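By May, Jairo Giraldo had narrowed the job to two controllers, the Cusi and the Dumeter. The Visteo had been returned with a burnt regulator. He homed the arm, zeroed the log and wrote the start time, 4 pm, in the margin. 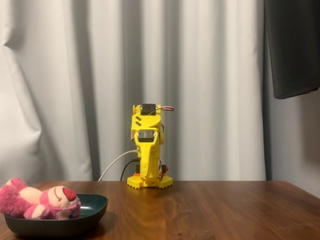
The arm at home position, load in the bowl.

The Cusi went first, at a 200 ms update interval. It overshot on descent and corrected late.
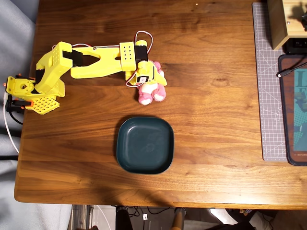 Prolel paid by the report, and a report needed a preference. Giraldo had none yet. He wrote that descent onto a soft load hid the error – with the gripper down against pink plush, a few millimetres made no difference he could measure. He underlined soft.

The Dumeter log ran to 3,214 lines. 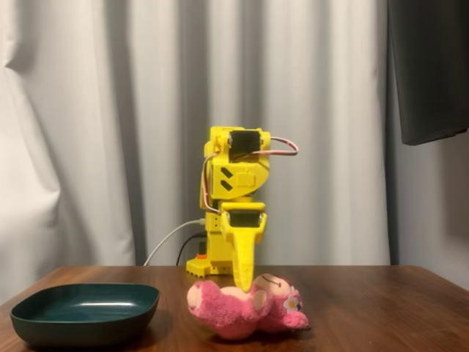 Current draw was the better witness. The Cusi's trace had peaked at 1,359 mA and stayed there until he cut it. He thought of his father, who tested melons the same way, one finger pushed into the middle, and never said what he was feeling for.

He sent both traces to Prolel before dinner.

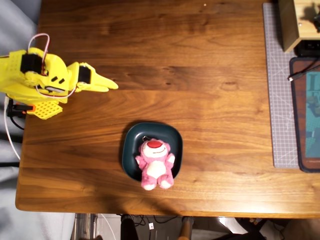 Renske wrote back that either controller would do, that the colour of the graphs was wrong, and could he run the Cusi again at half the interval. He reached for the cable.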